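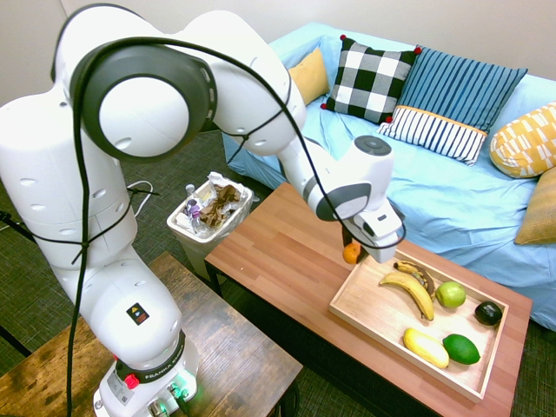

4. First-time setup of your Punel kitchen scale

Your Punel scale is a simple thing with four buttons, three of which you will press by accident. Set it on a hard, level surface before you do anything else. Carpet is out, and so is your lap. Flour can wait until you and the scale trust each other.

4.1 Switching on

1. Slide the battery door open and pull out the plastic tab. It will tear. Get the rest with tweezers.
2. Press POWER once and wait for the display to show 0.
3. If it shows 87 or some other number you didn't ask for, take everything off the plate and press TARE.

Note: Holding POWER down changes the language. The way back is to hold it down again, eleven more times.

4.2 Calibrating

1. Put the 100 gram weight from the box in the middle of the plate.
2. Press CAL and let go. Do not lean on the table to see better.
3. When the display blinks twice, remove the weight and put it somewhere you will remember.

Caution: Do not calibrate with a can of soup. The label tells you what is inside the can and has no opinion on the can.

4.3 Weighing into a bowl

1. Place the empty bowl on the plate. Say it reads 236.
2. Press TARE. The display goes back to 0, and the bowl no longer counts.
3. Add your ingredient slowly. You can always add more. Taking vanilla out of batter is another matter.

Note: The scale switches itself off after two minutes, usually while you are looking for the sugar. Your tare setting goes with it – write down the bowl weight if you are a slow cook.

4.4 Cleaning

Wipe the plate with a damp cloth. The plate lifts off for washing by hand; the rest of the scale stays out of the sink and the dishwasher.

For error codes, see section 5.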